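Visum Sets Equipment Plan for Small-Parts Handling, Orders Hand-Held Grippers First

TREMANCE, June – Visum, a contract packer of small household and personal goods, has approved an equipment plan that puts hand-held gripper tools on its sorting tables before any money is committed to robot arms. The plan covers the Tremance site and will be paid for out of the existing equipment budget.

Under the plan, Visum will buy 8 hand-held grippers from Daneshvar, a maker of end-of-arm tooling. Seven will go into daily use and one will be kept as a spare. The price is $1,685 per unit, including jaw blocks and one set of replacement pivot inserts. Mounting plates for a robot arm are quoted separately and are not part of this order.

Operators will use the grippers by hand to pick up, turn and place the same items the company packs now. Recordings from that work will be used to decide which items a robot could handle with a standard two-jaw gripper and which would need special jaws. Visum has set a target of 3,000 recorded picks before it asks for bids on arms.

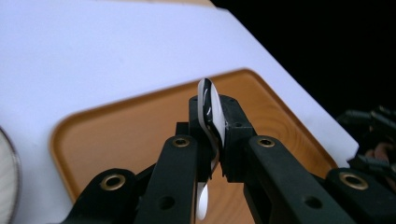 A small white item with a glossy black strip held between the gripper's jaw blocks, with a wood-grain tray behind.

"We had quotes for complete cells on the desk last year, and the tooling line was the one we could not check," said Defne Baysal, equipment planning manager at Visum. "Every supplier assumed a different gripper. Now we will choose the gripper on our own parts and ask everyone to quote against it."

Baysal said curved and glossy items have been the hardest to budget for. Suction cups and two-jaw grippers were both proposed for them, at very different costs, and the trial is meant to settle the question item by item.

The budget is split into two stages. Stage one pays for the grippers, operator time and storage for the recordings. Stage two, which covers arms, guarding, mounting plates and installation, stays unfunded until the results of stage one have been reviewed. Sites that do not reach the recording target will not move to stage two in the same budget year.

Wear parts are listed on their own line for the first time. Jaw blocks and pivot inserts will be replaced on a fixed schedule during the trial, and the actual use will set the spare parts allowance for later years.

The Vondale site will follow with its own request once Tremance has finished stage one. It packs larger items and is expected to need a wider jaw opening, so no order has been placed for it.

Suppliers who wish to be included in the stage two bid list may write to the equipment planning office at Visum, Tremance. Drawings of the chosen jaws will be sent to listed suppliers when the bid opens.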